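Hilo通信 連載「把持の裏口」
大理石とガラスの仲が良すぎる件

先月号の終わりに「次回は成功率の話をします」と書いたところ、編集側から「では楽しみにしています」と返ってきました。あの時点で成功率と呼べるほどの数字は手元になく、締切までに何とかなるだろうという、研究計画書でよく見かける種類の楽観があっただけです。結果として何とかなったので、今月は約束どおり数字を出します。ただしその前に、数字が出なかった頃の話に少しお付き合いください。そちらのほうが長いです。

■ 見えないものを掴む係

Hilo は、卓上の食器や小物を掴んで動かすための学習済みポリシーです。入力は手先寄りの視点のカラー画像と関節角、出力はアームの手先速度とグリッパの開閉。深度センサは使っていません。使っていた時期もありましたが、透明なものを前にした深度センサは、ボウルがあるはずの場所に向かって「机です」と自信たっぷりに答えてきます。自信のある間違いは後段で処理しづらいので、入力から外しました。

外した以上、カラー画像だけでどうにかするしかありません。陶器の皿、木の椀、金属のカップあたりまでは順調でした。色がついていて、縁がどこにあるか人間にも分かるものは、ポリシーにも分かるようです。そこで調子に乗って透明なガラスボウルを課題に加えました。連載の読者ならお気づきのとおり、私たちは調子に乗ったあとで反省文を書くという順序を崩したことがありません。

ガラスボウルの何が厄介かというと、まず底がありません。もちろん物としてはあるのですが、画像の上では下の天板がそのまま透けてくるので、ボウルの中身は「少しぼやけた机」になります。頼りになるのは縁の輪と、側面が底へ曲がり込むあたりにうっすら出る内側の輪郭くらいです。ところが天板に白い筋がたくさん入っていると、その筋と縁の輪が同じ明るさ、同じ太さで並びます。ポリシーから見れば、白くて曲がった線がたくさんあって、そのうちの一本がたまたま正解、という状況です。

実機での最初の評価では、グリッパが石目の筋に沿って丁寧に降りていき、何もないところでそっと指を閉じました。動作としては大変美しく、録画を何度か見返しました。掴んでいるのは空気です。隣のボウルは無傷で、これを安全性能と呼ぶべきかどうかで昼休みがひとつ潰れました。

■ 最初に試したこと(どれも効かなかったので手短に)

まず天板の種類を増やしました。レンダラは前々号で紹介した Imgate で、材質ライブラリから石、木、樹脂、布、塗装面などを選んで、合わせて197種類の表面を用意しました。この197という数字に深い意味はありません。ライブラリから明らかに机に向かないもの(芝生、溶岩、動物の毛皮)を除いた残りがこれでした。毛皮の机で食事をする方がいらしたら、対応が遅れて申し訳ありません。

表面をエピソードごとに無作為に入れ替えて学習させると、シミュレーション上の成功率は素直に上がります。学習曲線はなめらかで、定例に出すには理想的な形をしていました。実機に持っていくと、空気を掴む位置が毎回変わるようになりました。以前は筋に沿って同じ場所を掴んでいたので、再現性という点では後退です。

次に画質を上げました。屈折の反射回数を増やし、環境光も凝ったものに替え、ガラスの縁に出る細いハイライトがきちんと動くようにしました。レンダリング時間が大きく延び、計算機室の温度が上がり、見た目は大変よくなりました。訪問者に見せると例外なく感心されます。成功率は変わりません。感心してもらった分だけ、こちらの居心地が悪くなりました。

三つ目に、ガラスの領域を切り出す分割ネットワークを前段に置きました。理屈としては正統派で、関連研究の節に書けることも増えます。ただ、この分割ネットワークが石目に騙されると、その誤りがポリシーにそのまま渡ります。騙される係が一人増えただけでした。しかも増えたほうの係には、関節角も、これまでの動きの履歴も渡していないので、元の係より騙されやすいのです。

ここまでで季節がひとつ変わりました。途中で課題からガラスボウルを外すという案も出て、かなり魅力的でした。外さなかったのは、その頃すでに Rotach の共有ページに課題名が載っていて、消すと履歴に残る仕様だったからです。研究の継続性はしばしばこういうもので支えられています。

■ 双子の場面

効いたのは拍子抜けするほど単純な方法でした。仮に「双子学習」と呼んでいます。論文ではもう少し長い名前になる予定で、略称が既存の何かとぶつからないか調べているところです。今のところ全部ぶつかっています。

やり方はこうです。シミュレーションで場面をひとつ作ります。ボウルの位置、グリッパの姿勢、照明、周りに置く小物、すべて決めます。次に、その場面をまったく同じ配置のまま、天板の表面だけ差し替えてもう一度レンダリングします。幾何は同一なので、正しい動作も同一のはずです。そこで二枚の画像をポリシーに入れ、出てきた動作がずれていたら、そのずれを損失に足します。

表面を無作為に替えるだけの従来の学習との違いは、比べる相手がいるかどうかです。無作為化だけの場合、ポリシーは石目の机と無地の机を別々の日に別々の問題として解きます。正解の動作と比べられるので全体の誤差は下がりますが、誤差のどの部分が石目のせいなのか、学習の信号からは読み取れません。双子にすると、違うのは表面だけと分かっているので、動作がずれたらその原因は表面しかありません。犯人が一人しかいない推理小説のようなもので、読み物としてはつまらないのですが、勾配には好評でした。

注意が要ったのは透過と映り込みです。天板を替えると、ボウル越しに見える模様も当然変わります。これはそのままでよく、むしろそこが肝心です。最初の実装では、処理を軽くしようとしてボウル部分の画素だけ元の画像から貼り付けていました。すると無地の机の上に、中だけ大理石模様のボウルが現れます。ポリシーはこれを大歓迎し、模様の切れ目を見つけてボウルの場所を完璧に言い当てました。シミュレーションの成績はその週が過去最高です。原因が分かるまでの数日間、私たちはとても幸せでした。

もうひとつ、天板の縁の扱いがあります。視点が真上に近いと、画面の端に机の向こう側が入ることがあります。最初はその暗い領域も双子の間で差し替えていたのですが、机の縁の見え方まで変わるせいで、ポリシーが縁をまったく無視するようになりました。縁を無視するロボットの行き先はご想像のとおりです。今は、机の向こう側は双子の間で揃え、エピソードをまたいだときだけ替えています。

小物についても一言。場面には植木鉢や網状の器具など、課題と関係のないものを置きます。双子の間では小物の位置も種類も動かしません。動かした版も試しましたが、鉢の葉が指の通り道に重なる場面で、避けるべきものと気にしなくてよいものの区別がつかなくなりました。天板の模様は無視してよい、鉢は無視してはいけない。人間には当たり前の話を、損失関数の形で一度書き下してみると、自分たちがどれだけ説明を省いて暮らしているかがよく分かります。

損失の重みは、あまり強くすると困ったことになります。どんな画像に対しても同じ動作を出せば、双子のずれはゼロにできるからです。実際、重みを上げすぎた版のポリシーは、何を見せてもその場で静止するようになりました。ずれは完全にゼロ、机も傷めず、消費電力も最小です。評価項目の選び方によっては今回の最優秀モデルでした。現在は、学習の前半で重みを低く保ち、動作の模倣がある程度落ち着いてから上げています。上げ方の細かい調整には、正直なところ勘が混じっています。付録では「予備実験により決定」と書く予定です。

■ 数字

お待たせしました。実機の評価は Ofori の実験室で行いました。石目の天板の上にガラスボウルを置き、位置と向きを変えながら、縁を掴んで持ち上げ、隣のトレーに移せたら成功とします。途中で落とした場合、持ち上げてもトレーに届かなかった場合は失敗です。掴んだように見えて空気だった場合も、残念ながら失敗に数えます。

試行は手法ごとに90回。表面の無作為化だけで学習した版は、成功7回でした。双子学習を加えた版は52回です。ネットワークの構造も、学習に使った場面の配置も、実機側の制御も変えていません。変えたのは、レンダリングを対にしたことと、ずれの損失を足したことだけです。対にしたぶん画像の枚数は増えるので、無作為化だけの版にも同じ枚数を見せています。ここを揃えずに比べると差はもっと派手になり、査読で叱られます。

52という数字を高いと見るか低いと見るかは、どこから眺めるかによります。空気を掴む録画を見ていた側からすると、かなり高く見えます。食器を預ける側からすると、当分は紙皿をお勧めします。

失敗の中身を見ると、空気を掴む例はほとんどなくなりました。代わりに増えたのが、縁の位置は合っているのに指が浅く、持ち上げる途中で滑るものです。ガラスの側面の傾きが、カラー画像だけではうまく読めていないのだと考えています。場所は分かるようになったが形が分からない、という段階です。前進はしていますが、失敗のたびにボウルが動くようになったので、見ている人間の心拍という点では以前のほうが穏やかでした。

ついでに、ガラス以外への影響も調べました。陶器や木の椀では、双子学習を入れても入れなくても目立った差はありません。もともと解けていた問題が解けたままだった、という報告は地味ですが、こういう手法にはよく副作用があるので、私たちはここで一番ほっとしました。例外は天板と色のよく似た皿で、少しだけ安定しました。透明でなくても、背景に溶けるものには効くのかもしれません。確かめるには背景に溶ける皿を集める必要があり、購入申請の理由欄に「見えにくいため」と書いたところ、差し戻されています。

■ 効いていない可能性について

都合のよい結果が出たときは、別の説明がないか探すことにしています。主に後で他人に見つけられると恥ずかしいからです。

ひとつ目は、双子にしたことで事実上データの並び順が変わり、それが効いたという説明です。対の画像を同じバッチに入れるものの、ずれの損失は足さない、という版を学習させて確かめました。実機での挙動は無作為化だけの版と見分けがつかず、石目に沿って降りていく例の美しい動作も復活しました。懐かしくはありました。

ふたつ目は、評価に使った天板が、学習に入れた石材のどれかに似すぎていたという説明です。これは完全には否定できていません。似ている材質を学習から抜いた版を準備していますが、「似ている」の基準を決める段階で意見が割れています。色で選ぶか、筋の密度で選ぶか、筋の太さで選ぶか。それぞれの流儀で選ぶと、抜くべき材質の一覧がほとんど重なりません。机の石目について人がここまで強い意見を持てるとは思いませんでした。

三つ目は照明です。実験室の照明は天井から均一に当たっていて、縁のハイライトが出やすい条件です。窓のある部屋に移すと成績が落ちるだろうと予想しています。測っていないので、予想としか書けません。窓のある部屋は会議室しかなく、予約が取れません。

■ 実装の細かいところ

質問を先回りして少し書いておきます。手元で再現しようという方以外は、次の見出しまで飛ばしてください。

Imgate 側では、場面の記述から表面の指定だけを分離しました。以前は材質と形状が同じファイルに混ざっていて、天板を替えると厚みまで変わるものがありました。厚みが変わるとボウルの高さが変わり、双子が双子でなくなります。気づいたきっかけは、ずれの損失がどうしても下がらない一群の場面で、開いてみるとボウルが天板にめり込んだものと、宙に浮いたものが仲良く対になっていました。今は、対にする前に幾何が一致しているかを検査しています。

レンダリングの乱数も揃えてください。経路追跡のノイズが対の間で違うと、暗い場面ではその差のほうが大きくなることがあります。ノイズ除去をかけるならどちらにもかけます。片方だけにかけると、ポリシーが見るのは石目ではなく画質の違いです。この失敗は一度やれば忘れません。私たちは二度やりました。

グリッパは画面の下側に大きく写り込みます。マスクで消す流儀もありますが、Hilo では残しています。指と縁の位置関係がいちばんはっきり出るのがその部分で、消すと最後の詰めが甘くなりました。双子の間でもグリッパの見え方はほぼ同じですが、ガラスや磨かれた天板への映り込みは変わります。これもそのままにしています。

ずれの計算は、手先速度と開閉とで分けました。まとめて計算すると、開閉の切り替わりの瞬間だけが損失を占領します。閉じるタイミングが双子の間で一歩ずれただけで大騒ぎになるので、開閉のほうは時間方向に少し幅を持たせて比べています。

学習の途中経過を見るときは、成功率より、対ごとのずれを大きい順に並べて上から眺めるのがお勧めです。どの組み合わせでポリシーが迷っているかがすぐ分かります。しかも並べると、だいたい石です。木目は筋が平行に走るせいか、丸い縁とはあまり紛れません。布は織り目が細かすぎて別の話になります。枝分かれした白い筋の入った濃い色の石が、いつも上位にいます。台所の見本帳では高級品の欄に並んでいるもので、ロボットと暮らす予定のある方は、改装の際にご一考ください。

■ 今後の予定

次は滑りの問題に手をつけます。候補は、指先に簡単な接触センサを足すことと、双子の考え方を形のほうに裏返すことです。後者は、表面を揃えてボウルの傾きだけを変えた対を作り、今度は動作がきちんと変わることを求める、というものです。変わってはいけないところと、変わらなければいけないところを別々に教える格好になります。机上ではとてもうまくいっています。机上でうまくいかなかったものは、これまでひとつもありません。

Rotach の共有ページには、対の生成スクリプトと検査の部分だけ先に置きました。学習側のコードは、コメントを人に見せられる言葉に直してから出します。深夜に書かれたものが多く、直す箇所の一覧だけで結構な長さになっています。

透明な蓋つきの容器も扱えないかという要望をいただいています。蓋とボウルと天板で、透けるものが二重になります。聞かなかったことにする方向で検討していましたが、要望欄に既読の印がついてしまいました。

最後に、Imgate で作った場面をひとつ載せておきます。濃い茶色に白い筋の走る大理石の上にガラスボウル、左上に青い縁の植木鉢、下からグリッパという組み合わせです。ボウルの中をのぞいても石目しかありません。
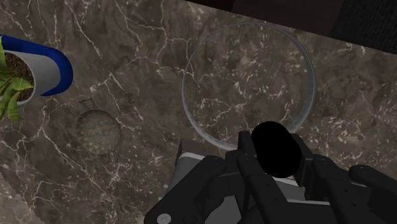 匿名で届いた感想によると、双子の片方が無地の机なら、もう片方がどんな石でも動作は無地のほうに引き寄せられるはずで、それなら無地を必ず一枚混ぜた三つ組にしたほうが早いのではないか、とのことです。計算機の予算についても同じ方から一言あり、石の種類を減らせば三つ組の分は出るでしょう、毛皮を外した勇気があるなら石も外せるはずです、と書き添えてありました。

三つ組は来月試します。石を減らす件は、例の「似ている」の基準が決まり次第お返事します。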